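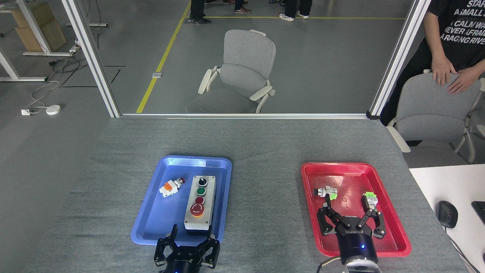
Skollurcombe Robot Club – Members' Forum – Teaching by Hand and by Remote

Topic: Sorting the push buttons, guide the arm or drive it from the handsets?

gautier_g
Sun 22 August
Hello all! I've been meaning to write this up ever since I had my turn on the two-armed setup, and I'm afraid it has grown rather long (put the kettle on). The job is the one with the control box and the loose switches, blue tray on one side and red on the other, a gripper for each. I drove the whole lot from the handsets and recorded 20 goes, and I'd keep 8 of them. The rest aren't failures exactly, but I dithered over every switch, opening and closing the fingers like a nervous crab, and I'd hate for the arm to learn that from me.
So my question is whether we'd do better taking hold of the arms and walking them through it – Carola swears by it.

Carola K
I do swear by it! When my hand is on the wrist I can feel the moment the fingers meet the housing, and with the handsets I'm only guessing by eye. Those button heads are round and they roll about if you nudge them. By hand I get a decent recording in far fewer tries.

joerg_lammers
Sorry Carola, I have to disagree, and I say it fondly. With two arms going at once you'd need somebody on each, and then you have two people's timing in one recording. And your sleeves end up in the camera's view! We had 198 recordings from December on the Kuvix job and I threw out every one that had an elbow in it. It was a miserable evening.
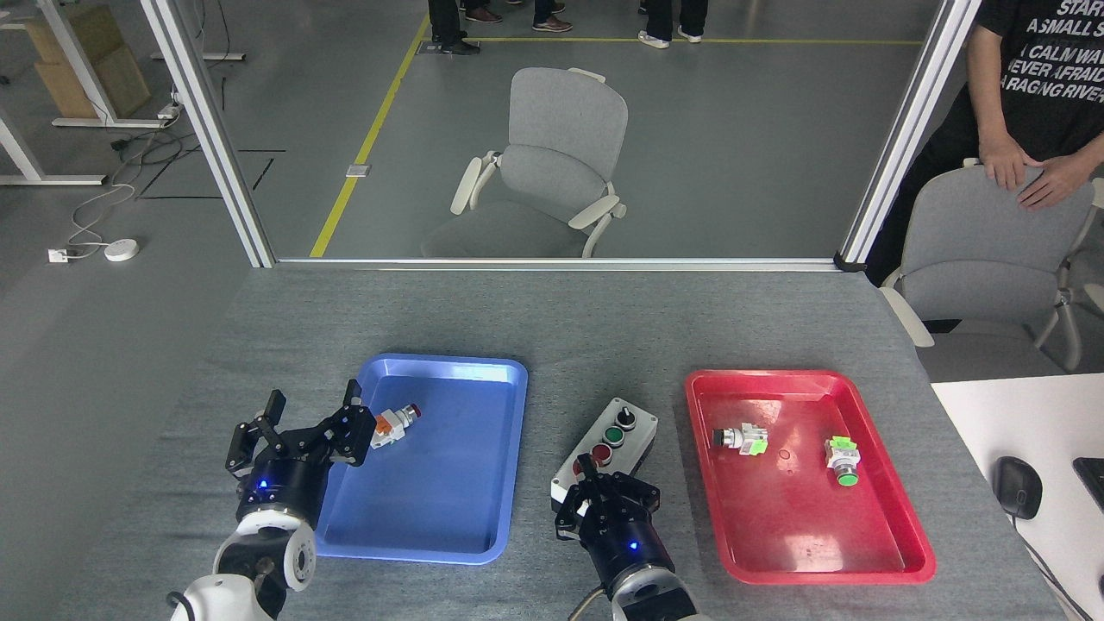 What I would do instead, Gaëtan, is slow down before the grasp and stop dithering after it. Bring the fingers in open, wait a breath, close once. If you miss, back right out and come in again, and leave that in the recording, as the arm needs to see what a second try looks like.

Friederike W
Can I put in a word for starting positions? I went through Gaëtan's recordings on Rothe's old laptop and the switches lie nearly the same way each time. I'd turn them round between goes, some on their sides and some standing up, and shift the control box a little too. Five good recordings with the parts moved are worth more to me than another pile of the same thing.

Carola K
Fair point about the sleeves, Jörg. I still think a beginner should hold the arm at least once before picking up the handsets, even if we don't record it. You learn how far it likes to reach.

gautier_g
Oh, I like that very much. And guilty as charged, Friederike, I was putting everything back just where I'd found it, out of tidiness! I'll do another batch with the Uris settings turned down so the arms follow a bit more gently. Does anyone remember where the slower profile is saved?

joerg_lammers
Shared folder, under Uris, then "evening". Don't use the one called "evening old".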